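Sillotby evening light and sleep diaries - README
February 2017
By Zorica Atanasov

What you are getting

One CSV file of 2,543 diary entries from 58 households in Sillotby, kept over the winter, plus a second file with one row per household. Each entry covers one evening and the morning after. People wrote down which lights were on in the last hour before bed, when they turned in, when they think they fell asleep, when they woke up, and how rested they felt on a scale from 1 to 5.

I put this together because I kept reading that changing your bulbs will fix your sleep, and I wanted to see what ordinary diaries looked like. I still don't know if it will. Please don't cite this data as proof that it does, or that it doesn't.

Files

diaries.csv - one row per person per evening
households.csv - one row per household
bulbs.txt - notes on how lights were sorted into types
changes.txt - corrections made after the first copy went out in July

The copy sent out in July had the wake times for one street shifted by an hour. If your file has no column called wake_fixed, you have the old one and should throw it out.

Columns in diaries.csv

hh - household number
person - a letter within the household
evening - counted from that person's first entry, so there are no calendar dates
lights - free text, as written
light_type - my sorting of the above: ceiling, lamp, small, screen only, mixed, none, unclear
bed - time the person got into bed
asleep - time the person believes they fell asleep
wake - time of final waking
wake_fixed - same, with the corrections applied
rested - 1 to 5
note - anything else they wrote, with names taken out

The asleep column is a guess by somebody who was, by then, asleep. Treat it that way. A good number of people wrote the same time every night for weeks, always on the hour or the half hour. I left those in. Kenza Younis, who typed up most of the paper diaries, wanted them marked as suspect and we argued over it for a while. There is no flag in the file, but they are easy enough to find if you sort by person.

The rested column is worse. Several diaries were clearly filled in days after the fact, in one pen, in one go. We had no way to tell a careful late entry from a made-up one, so we stopped trying.

How the light types were decided

Badly, in places. Yasmine Badawi and I each sorted the free text on our own and then compared. We disagreed on 146 entries. Most of those came down to whether a lamp with a shade in the corner of the room counts the same as a bedside lamp, and what to do with "the usual." I settled them one at a time with whatever the household had written on other nights. Yasmine's original labels are in bulbs.txt, so you can use hers if you prefer. She would tell you that hers are better.

Nobody measured brightness. I was offered the loan of a light meter and turned it down, mainly because I did not believe anyone would use it at bedtime for a whole winter. That may have been a mistake. Without it, "dim" means only that the person writing thought it was dim, and some people called a ceiling fixture dim while others complained that a clock kept them up.

Color is no better. "Warm" and "cool" were copied from the box if the person still had the box.

The type called "small" covers night lights, candles, battery lights and anything else that people described as little. It is the most mixed group in the file and the one that gets asked for the most.
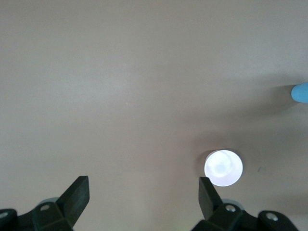 A candle and a plug-in night light have very little in common apart from size, and I would not average over them. If you need them apart, go back to the lights column and sort them yourself. Siham Gaber did this for her own work and found 6 entries I had put under small that were plainly a television. Those are now corrected.

Things this data cannot tell you

It can't tell you that light caused anything. People who slept poorly may have left more lights on, or gotten up and turned them on again. People with babies did both. Two of the longest diaries come from households with someone working nights, and if you drop them the tidy little slope in the chart that has been going around mostly goes away. I did not make that chart.

It can't speak for summer, or for other towns, or for people who don't like filling in forms. Everyone who took part already had some interest in sleep. A few had bought special bulbs before they started and seemed keen to be told it was money well spent.

Missing entries are blank. They are not zero and they are not "none" - none means the person wrote that every light was off.

Access and use

Free to use for any purpose. Please keep this file with the data. We have been asked more than once for the names of the streets, and the answer is no.

Eoin Ó Dálaigh keeps the master copy and handles corrections. Send him the household number, the person letter and the evening number, and say what you think is wrong. He won't act on "the numbers look odd." They do look odd, in most of the file.

Still to do

Check bed times after midnight for household rows with more than one adult. Some are filed under the wrong evening.
Redo the note column, where commas were lost in typing.
Decide what to do about "the usual."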